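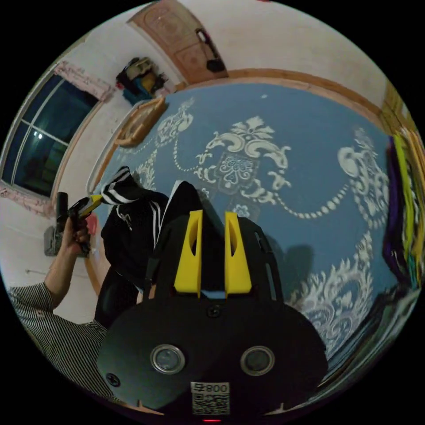
Notebook, June, 7.40 pm
Equipment planning for the next round of grippers

Pilar wants one sheet she can sign by the end of the month, so I'm putting the lot down here before it goes into the proper form. Abelardo and Renata, please write corrections in the margin instead of emailing me.

Ceiling is $2,000 for this quarter. Spent or committed so far is $1,278, mostly the last Clomico order (fingers, fasteners, two cables that were the wrong length and went back). The credit for the cables hasn't come through and I'm not counting it.

Wanted, in order:

1. Spare finger pairs. Yellow, slotted, same as what's on the units now. Pristov quoted for a pack of 5 and for a pack of 50. The unit price on 50 is a lot better but we'd be storing them for years, and Maximiliano thinks the slot length will change again. Go with 5.

2. QR labels. Cheap stock from Lockwood, printed in house. Keep the sticker low on the body over the red light, where it is now. White background only. Iara tried the grey and it was slower to scan in at the bench.

3. Garment handling. Clothes are the bulk of the work on the plan, so the finger faces need to suit fabric of all weights. Denim and assorted folded garments on the same bed is a fair spread. Striped cloth between the fingers, folded piles next to it:

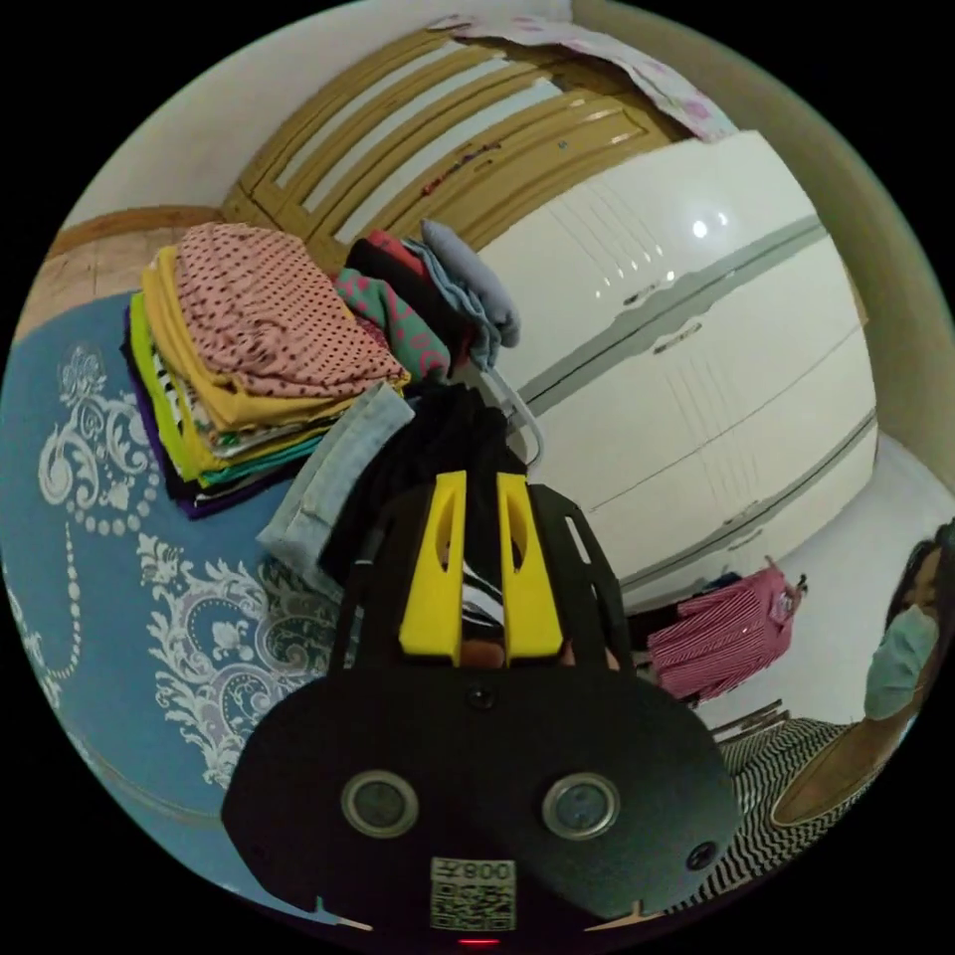 4. Grip pads. Flustix does a thin adhesive pad that could go on the inside faces. Ask for a sample before ordering. If they won't send one, leave it off this quarter.

5. Carry cases. Renata's request. One hard case per pair of units, foam cut to shape. Could wait until next quarter – the padded bags are ugly but they close.

Not on the list: replacement straps and a second charger. Both come out of consumables, Pilar confirmed.

To do
Get Pristov's quote reissued, the old one has lapsed.
Chase Clomico about the cable credit.
Abelardo to check the screw size on the body before we order spares.
Iara to count the good finger pairs in the drawer and put the number on the whiteboard.

Stopped 8.15 pm. Form still to fill in.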